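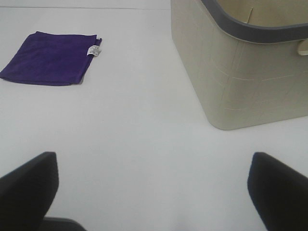 2 min read

Cleaning cloths breed. I'm sure of it. I started out with a modest packet from the market in Drunport and by last December I had a kitchen drawer that wouldn't shut, a bag hanging off the back of the door and a damp heap under the sink that I preferred not to think about. So I had a proper go at it, and the way I keep them now has lasted long enough that I feel safe writing it down.

Start with a big clear table
Get every cloth in the house out and put the lot on one flat surface. I do mine on the white table because stains show up beautifully against it (horribly, I should say). Anything stiff, holey or smelling of old pan goes in the rag bag for the shed. Be ruthless! I kept eight in the end, plus the tea towels, and I haven't missed a single one of the others.

Read the label before you snip it
I used to cut care labels off the minute I got a cloth home. Now I leave them on until I've read the washing bit properly, and with microfibre I leave them on for good. No fabric softener, whatever the label says or doesn't say – it clogs the fibres and you end up pushing water about the worktop. If a cloth has gone slick on you, try a hot wash with a splash of white vinegar, provided the label allows the heat.

Fold the clean, don't fold the used
This is the whole system, really. Clean cloths get folded into a rough square, and I do mean rough, I'm not ironing a duster. Used ones get dropped in scrunched up. Then anyone in the house can tell at a glance which is which, even my lot.
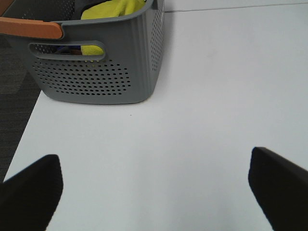 Pick a basket with holes in it
A solid tub is fine for dry, folded things, and a soft fabric bin is lovely on a shelf. For anything on its way to the wash, though, you want air getting in from the sides. My old Storkix tub had a lid, and a slightly damp cloth left in there over a weekend could clear the room. Look for holes low down as well as near the top, and a handle that you can grab with one hand while you're holding the door with the other.

Give each job a colour
Yellow-green for the kitchen, purple for glass and mirrors, and dark old things for floors and the bike. Bright ones are easy to spot when they've been stuffed in with everything else, too, which saves me emptying the basket out every time I want one.
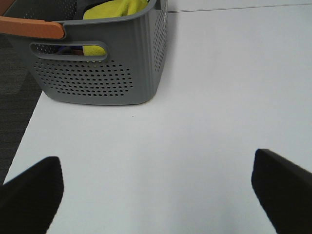

The yellow-green cloth shows over the rim and through the handle slot.

Empty it before it's full. I go by the rim: once things are poking up over the top, it's wash day, and the basket gets a quick rinse while the machine's running.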